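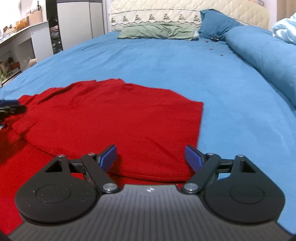 Figure 4.1 A red garment spread on a blue sheet, before folding.

Chapter 4
Folding on the Bed

Most households own a table large enough to fold clothes on, and most households fold clothes on the bed. The reasons are plain enough. The bed is near the wardrobe, it is wide, and the table has post on it. Manuals of housekeeping have objected to this for generations, and their readers have gone on doing it, usually while standing on one leg to keep the cat out.

This chapter takes the bed as it finds it. We shall look at what a soft surface does to a piece of cloth, how to get a garment flat enough to be worth folding, and how to settle on a first fold. Sleeves are left until Chapter 5, where they can be as difficult as they like without upsetting anybody else.

By the end of the chapter you should be able to tell a ripple from a crease, find a usable straight line on a garment that seems to have none, and produce a folded stack that survives the walk to the drawer. You will need a bed, a sheet and something to fold. Fitted sheets are not suitable for folding practice at this stage. They are treated in Chapter 9, after the reader has gained some confidence and before it is taken away again.

4.1 The surface

A table pushes back. A mattress gives, and it gives most exactly where you lean. Press down on the middle of a shirt to smooth it and the cloth sinks with your hand, then comes up again in a slightly different place. Beginners respond by pressing harder. The mattress has more patience than they do.

The remedy is to work with a flat hand and very little weight, sweeping outward from the middle and lifting at the end of each sweep. Keep your knees off the bed. Sit on it and everything within reach will slide towards you, including the pile you have already finished.

The sheet matters too. It should be pulled tight and tucked in before you begin, for any fold in the sheet will turn up as a lump in whatever lies over it. Colour helps more than people expect. In Figure 4.1 the red cloth stands out sharply against the bright blue beneath, and its edges can be found at a glance. Try the same job with a white vest on a white sheet in May, with the curtains open, and you may spend some time folding the bed.

Oratile Mabaso, whose classes at the Allgate evening institute supplied many of the exercises in this book, used to hand each new student a cream blouse and a cream blanket and leave the room for two minutes. She regarded the results as a fair test of character. We have put a gentler version in the exercises.

4.2 Ripples and creases

The two words are used loosely at home and need to be kept apart here.

A ripple is spare cloth with nowhere to go. It stands up from the surface, it is rounded on top, and it moves when you push the material next to it. A crease is a line the cloth has taken a liking to. It may be very shallow, but it stays where it is when the cloth around it is shifted.

Both are to be found in Figure 4.1. The far edge on the left is bunched, with small peaks in it. The middle is fairly smooth apart from one shallow diagonal crease. A hurried folder would look at the middle, think it good enough and carry on. The bunching would then be folded inside, where it would make a lump, and the lump would make a second one in whatever was stacked on top.

Deal with ripples first. Take hold of the edge nearest the bunching and draw it away from the body of the garment, gently, until the peaks lie down. Creases come second. A shallow one can often be coaxed out with the side of the hand. A deep one wants an iron, and you should decide now whether you are the sort of person who is going to fetch it.

4.3 Finding a line

Folding is the business of laying one straight line upon another, and clothes are short of straight lines. Necks are round, shoulders slope, and side seams wander off after the third wash. The hem is generally the best guide available. Even so, it seldom lies straight without help. The hem in our figure crosses the lower part of the cloth in a long curve, with another layer of red visible below it.

When two layers show at a hem, find out why before going further. The lower layer may have slipped, or the garment may be cut that way, longer at the back than at the front. Lift the upper layer and look. If the cut is to blame, no amount of tugging will bring the edges level, though Ermanno Benedetti's pupils at Skeser once spent most of a lesson on a single tunic before one of them thought to hold it up.

Corners are the other guide. A clear corner, such as the pointed one at the right of the figure, gives you something to hold and something to aim at. Pick it up between finger and thumb, keep the cloth lightly stretched, and carry it across low. Cloth carried high swings, and comes down where it pleases.

4.4 The first fold

Everything after the first fold inherits its faults. If the first is out by a finger's width, the second will be out by more, and the third will have to be called a bundle. It is worth taking trouble over.

Mabaso's rule was to make the first fold, let go, and look at it for one breath before touching it again. In her notebooks she recorded 360 shirts folded by beginners, of which 231 were put right at this point by a single adjustment. She did not say what became of the others.

Exercises

1. Tuck in a sheet on your own bed. Spread a garment of a strongly different colour over it and smooth it using one flat hand only.

2. Mark every ripple with a clothes peg laid beside it. Remove the ripples, then the pegs. Do not fold the pegs in.

3. Repeat with a garment close to the colour of the sheet. Note how long it takes you to find all the edges, and whether you became short with anyone.

4. Fold the same T-shirt on a table and then on the bed. Compare the stacks.

Filed under: Home & Household > Laundry > Sample chapters
© Cormier Schoolbooks. Permissions and desk copies: write to the Jirard office. Back to top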